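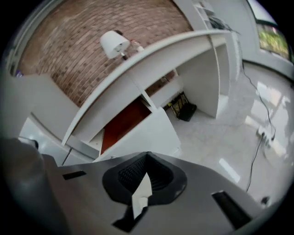

To: galbridge-cycle-security list
Subject: Re: Thefts from the Skerkaseck Road racks, and what the lock table does not tell you

> I have gone through the reports members sent in for the racks on
> Skerkaseck Road and the station side of Galbridge. There are 68 in
> all, covering the period up to the end of October. In 26 of them the
> lock was left behind. The rest say only that the bicycle was gone.
> It seems to me that the cable locks are the problem and that we
> should simply tell people to buy a D-lock with a decent rating. Could
> we agree on that and put it on the leaflet? I would like to send the
> text to the printer before the next meeting.

I agree with the leaflet but not with the text as it stands. A few points, in the order they occurred to me while reading the reports.

1. What the reports can support

A lock left behind gives us something to look at. A lock taken away does not, and in those cases we have only the owner's account of what was fitted. The 26 are therefore the only reports from which a method can be read at all, and even there it depends on whether the owner kept the lock or photographed it. I would not put a percentage on the leaflet. If we print one, it will be repeated as the share of all thefts in the town, and our reports come from people who are on this list or know someone who is.

I would also separate attempted thefts from completed ones. At least one of the reports describes a bent shackle and a bicycle still in place. It has been entered in the same column as the others.

2. Cable locks

No argument here. A cable will give way to hand cutters small enough to go inside a coat, and the covering hides how little metal there is. I would keep the sentence in the draft that says a cable should be used only as a second lock, to hold a front wheel or a saddle. I would delete the one that says a thick cable is "nearly as good". The thickness is mostly plastic on the cheaper ones.

3. The racks themselves

This is missing from the draft and I think it matters more than the choice of lock. The older racks on Skerkaseck Road are hoops bolted to a plate, and the plate is bolted to the paving. Several of the fixings can be turned with an ordinary spanner. A bicycle locked to one of these with a very good lock can be lifted away, lock and all, once the hoop is tipped. That would account for some of the reports where nothing was left behind, although I can't show that it does.

The newer hoops outside the Bosex building are set in concrete. I pushed each of them hard and none moved. The leaflet should tell people to do the same before locking up: take hold of the top of the hoop, push and pull, and look at the base. If there are bolts with plain hexagonal heads, use another rack.

I have written to the council about the fixings twice. The first reply said the racks were inspected on a regular cycle. The second asked for the location, which I had given in the first letter. I will send it again with a sketch map.

4. How the lock is used

The draft says "lock the frame and a wheel". I suggest the following wording, which is longer but leaves less to guess:

Put the D-lock through the rear wheel and the frame, inside the rear triangle, and round the fixed part of the rack. Fill as much of the inside of the D as you can. Turn the keyhole to face the ground. Keep the lock off the ground, where it could be struck against the paving.

If the bicycle has quick-release wheels, replace the levers with bolts or carry a second lock for the front one.

5. Ratings

I would name the rating schemes in general terms and leave out particular models. Models change, and the table in the draft already includes one that the shop on Huenchumán Place tells me it can no longer order. The table also mixes prices from different years. A plain statement that a rating refers to resistance to certain tools for a certain length of time would be more use. A high rating does not mean the lock cannot be opened, and powered grinders will defeat most of what people are willing to carry.

6. Marking and records

The weakest part of nearly all the reports is the frame number. Most owners did not have it. Without it the police can hold a recovered bicycle and have no means of matching it to anyone. Please could the leaflet have a box, large enough to write in with an ordinary pen, for:

Frame number (usually under the bottom bracket)
Make and colour
Anything that would distinguish it, such as a scratch or a replaced part
Date and place of purchase
Lock key number

The key number should be kept somewhere other than on the key. One member lost both together and had to cut his own lock, at midday, outside the library. He reports that no passer-by asked him what he was doing.

7. Time of day

The draft says most thefts happen at night. The reports do not say that. They give the time at which the owner came back and found the bicycle missing, which for anyone commuting by train will be the evening whatever time it was taken. Please remove the sentence, or change the form so that it asks for both the time of locking and the time of return. I have attached a revised form to the shared folder with both fields.

8. Printing

The quotation for 200 copies on one sheet, folded, is fine by me. If the table comes out, sections 3 and 4 should fit without making the type any smaller. I would prefer not to use the red background on the front. It does not photocopy, and the surgery and the school will both want to run off their own.

If anybody has one of the cut locks and is willing to part with it, I would like to borrow it to look at the ends. A sheared end and a ground end are easy to tell apart, and two or three examples would let us say something about tools without guessing. Leave it at the Bosex reception desk marked for the cycle group, with the report reference on a label, and please don't clean it first.

Revised text for sections 3 and 4 is in the folder under the same name as the draft, with "b" added.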